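**Proter household chores project: progress report to the Zanuvard fund, September**
Prepared by Rosalie Oberholzer

Dear Selina,

Thank you for your patience while we got the second half of the folding work written up. Mathias kept promising me his notes "by four" and then finding one more thing he wanted to try, so blame him (kindly) for the delay.

As you'll remember, our first report left off with towels, and you asked us to move on to the sort of mixed laundry a real family in Prustberg would have in the basket. That's where most of our time has gone. Clothes are a good deal harder than towels! A towel has four corners and forgives you, while a shirt has sleeves that wander off wherever they please. We still start each item laid out on the white tabletop, with both arms reaching in from the front, and dark clothing has been the bulk of it lately. 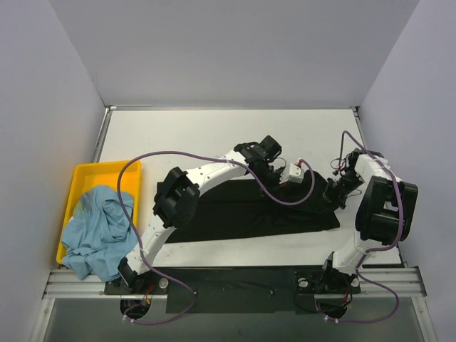 Can the machine do a family's laundry yet?

It can do a part of the folding, slowly, with a person close by to set things straight, and we wouldn't want to promise anyone more than that this year.

In the last round we ran 58 folding attempts, and Efraín has gone through every one of them with more care than I would have had after lunch. The trouble is nearly always in the first few seconds. Once both arms have a decent hold the rest tends to follow, but a shallow pinch slides off, and a deep one picks up the layer beneath as well. Anahera has been working on the approach angle, and she's asked for 3 more weeks on it before we touch anything with buttons.

Soft, fuzzy fabric deserves a paragraph to itself. It sags toward the fingers before they close, and stray threads and wisps along an edge make it harder to judge where the cloth ends. Mathias would like to try a different finger pad, and Leitner has quoted us for two sets, well inside the parts budget.
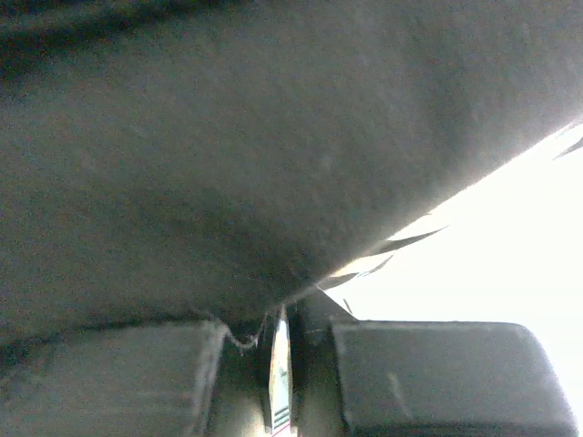
*Gray fabric at the gripper fingers, seen from close up.*

For the coming period we'd like to keep the present team and move the stacking work back a little, so that grasping gets the time it needs. Please let me know if you're comfortable with that, and whether you'd still like to visit. Mornings are best, and Efraín makes very good coffee.

With warm thanks from all of us,
Rosalie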